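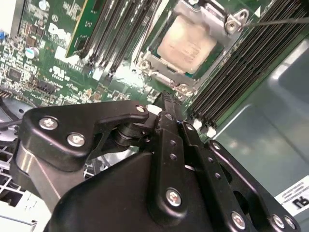 The gripper over a green computer board. The pale gold square is the top of the CPU.

Robot Day at Drileck: what we saw

Quick one, we only got home at six! Our club went to the open day at the Drileck workshop in Rirkow on Sunday. 14 kids, two grown-ups, one very long line for the cocoa.

First stop, the robot bench. The robot's name is Cilix. It is learning to work on servers. A server is a big computer that sends stuff to other computers, like web pages and games and your homework if you saved it online.

So what's a gripper?
It's the robot's hand. No palm, no thumb. Just matte black plates, joints and screws. One of the fingers has a row of little holes in it and gets skinny at the top, with ridges on the tip. Ridges help with grip. Same idea as the bottom of your sneakers.

What's on the board?
The big flat board is called a motherboard. All the parts plug into it.
CPU: does the thinking. It sits in a socket with a silver metal bracket around it.
Memory: long thin sticks that stand up in slots. Look for the green one on the left. Memory holds what the computer is busy with right now.
Fan: blows air so things dont get too hot.

Why is it hard for a robot?
You can feel when a part clicks in. A robot has to be taught that. Push too soft, the part falls out. Push too hard, crack! Cilix has done 3,527 practice tries so far, the guide said, and it still goes slow.

Can I touch the robot?
Nope. Stay behind the yellow line. Robots can move fast and a gripper can pinch. There is a red stop button and only the staff press it (we asked. twice).

Try it at home
Put on thick winter gloves. Now pick up a paper clip and drop it in a cup. Hard, right? Have a grown-up time you, then take the gloves off and go agian.

Next trip is the Holst bottle factory in January. Bring a snack and your signed form.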